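My dryer came with a 247-page manual and an app. The Lediveck wants to tell my phone when the towels are done, as though the towels and I had drifted apart.

I remember when a buzzer did this job.

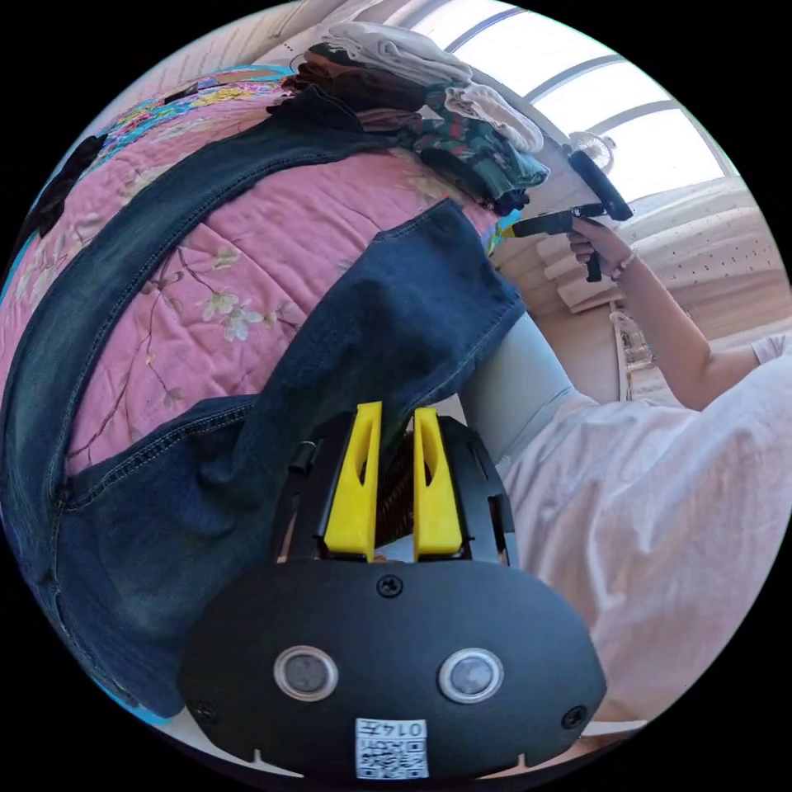
A reader signing as Semwood replied that the buzzer was worse, and that it woke the baby every time. Fair enough. I have no baby, only opinions.

Still, the app has asked me to rate my last load.

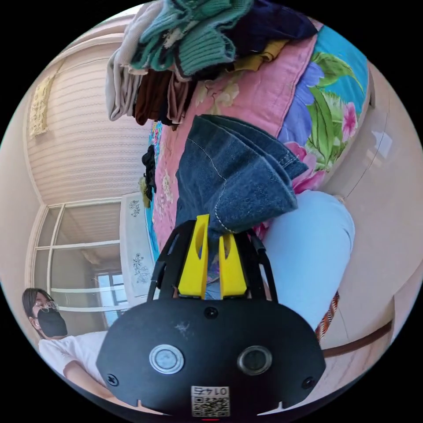 I gave it three stars. It asked what it could do better, and I typed "buzz."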